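September 2025

Kitchen waste, continued. Since April the bins have been on my list and I have put them off each time in favor of the pantry shelving. Today I did the sorting properly and wrote down the settings.

Location of bins

The general bin stays at the end of the counter. The paper crate moves to the hall, next to the Sestero shelf. Distance from sink to general bin is now 142 cm, measured along the floor. Before the move it was longer and I dripped on the tile every time I carried coffee grounds across.

Liners

The 30 liter Viltik liners are too wide for the small bin. They bunch under the rim and slide down when anything heavy goes in. The 18 liter ones fit but tear at the seam if I pull from one side. Hamidreza uses no liner at all and rinses his bin at the end of the day. I am trying that for 10 days. Result so far: less plastic, more rinsing.

Peel

Citrus peel is the open question. The compost collector here accepts it in small amounts, but Sunil Jayawardena keeps it out of his worm box entirely and says the worms avoid it. I don't have worms. The Sillo caddy on the counter was meant for peel and it smells by the second day, lid on or off. For now citrus goes in the general bin with the wrappers and used tissues. Tea leaves and vegetable ends still go in the caddy.

Contents of the teal bin today: orange peel, a crumpled white tissue, a dark wrapper, other packaging. The peel takes up more room than it should – torn in long curved strips it does not pack down. Smaller pieces next time. 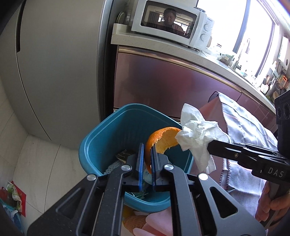
Still to do

Descale the kettle. Replace the caddy filter, if the shop on Yilma Street still carries that size. Check whether the green-lidded bin goes out this week or next – the leaflet is behind the toaster. Ask Hamidreza what he rinses with.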